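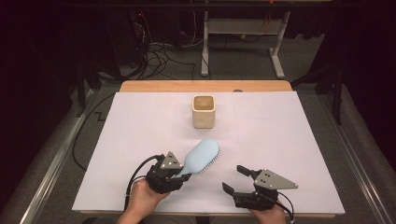

洗面所の棚を片づけるのに、毎朝どれくらい時間を使っているか考えたことはありますか。わたしはないです。ないのですが、先日の朝、家族が出かけたあとに洗面台の上に散らばったブラシやら歯みがき粉のチューブやらを元の場所に戻しながら、ああ、これを誰かがやってくれたらなあ、とつくづく思ってしまいまして。それで今日は、家事をしてくれる機械っていつ来るの、という話を長々と書きます。お茶でも飲みながらお付き合いください。

わが家にも、いわゆる自動のものはいくつかあります。床を走る掃除機、食洗機、乾燥までやってくれる洗濯機。どれもありがたくて、もう手放せません。でもよく考えると、どれも「入れる」「どける」「出す」は人間の担当なんですよね。掃除機が走る前に床の靴下を拾うのはわたし、食洗機にお茶碗を並べるのもわたし、乾いたタオルをたたんでしまうのもわたし。機械は真ん中のいちばん力のいるところを引き受けてくれて、その前とうしろの細々したところがそっくり残っている感じです。

で、その細々したところこそ、ロボットにはまだまだ難しいらしいのです。

ブラシをコップに立てる、という動作を思い浮かべてみてください。わたしたちは電話しながらでもやります。ところが、柄をつかんだブラシは頭のほうが重かったり、つかむ場所が少しずれるだけで先がぐらっと傾いたりします。口の小さいコップに入れようと思ったら、寝ているものを起こして、向きを合わせて、ふちに当たったら少し戻して、入ったところで手を離す。離すのが早いとコップごと倒れます。うちの四角いコップも、下の子が何度倒したことか(割れていないのが奇跡です)。

最近よく見かけるのが、人が両手に一つずつロボットの指のような道具を持って、その指で実際に物をつかんでみせるというやり方です。二本指なので、人間の手のように手のひらで支えたり、小指をちょっと添えたりはできません。ヘアブラシを片方の指ではさんだら、あとはもうその二本が頼り。空いているほうでコップを押さえるのか、ブラシの頭に添えるのか、それとも出番が来るまで待たせておくのか。そういう、ふだん考えもしない段取りをいちいち人がやってみせて、その動きを機械の勉強の材料にするのだそうです。

わたし、この話がとても好きなんです。なんだか、おばあちゃんが孫に台所のことを教えるのに似ていませんか。口で言っても伝わらないから、横に立たせて、ほら、こう持って、と見せる。うちの祖母も包丁の使い方を言葉で説明してくれたことは一度もなくて、大根を切る手元をひたすら見せる人でした。おかげでわたしは今でも、大根の皮を祖母と同じ厚さにむいてしまいます。もったいないくらい厚いです。

どのくらい練習したら覚えるものなのか、そこが気になって、海外で家事ロボットのことを書いているNhyira Frimpongさんのブログを辞書を引き引き読んでみました。Frimpongさんはコップにブラシを入れる作業を小さなアームに試させていて、100回やってうまくいったのが55回だったそうです。半分ちょっと! これを少ないと思うか、すごいと思うか。わたしは最初「なんだ、半分か」と思い、しばらくしてから、下の子の成績も似たようなものだと気づいて、急に応援したくなりました。ただ、コップの置き場所を変えると10回のうち9回は失敗したとも書いてあって、これはなかなかきびしい。洗面台のコップなんて、朝と夜で違うところにありますからね。

では今すぐ家に来てほしいかと聞かれると、正直なところ、まだちょっと迷います。値段のこともありますし、狭い洗面所に腕の生えた機械がいたら、朝のラッシュにもう一人家族が増えるようなものです。夫にその話をしたら「並ぶ順番は俺のほうが先がいい」と言われました。そこなの、と思いましたけど。

それに、白くて広い台の上にコップがひとつ、という場所でならできるようになったとしても、うちの棚はそうはいきません。ヘアゴムは絡まっているし、半分使った化粧水の瓶は三本あるし、なぜか単三電池まで転がっている。広々としたところで練習してきた子をいきなりあの棚に連れてくるのは気の毒です。まずはわたしが片づけておかないと。あれ、そうするとロボットに頼むことがなくなってしまいますね。

それでも、洗濯物をたたむ機械なら、たとえ一枚に五分かかっても欲しいです。わたしが寝ているあいだにゆっくりやってくれればいいんですから。夜中に台所でことこと音がして、朝起きるとタオルが積んである。昔話の小人みたいで、いいなあと思います。多少角がずれていても文句は言いません。靴下の左右だけは、できれば合わせてほしいですけれど。

長くなりました。みなさんのおうちで、最初に機械に譲りたい家事は何ですか。コメント欄で教えてもらえるとうれしいです。わたしは排水口の掃除と、あとは麦茶を作って冷やしておく係。今も冷蔵庫のポットが空なので、ちょっとお湯を沸かしてきます。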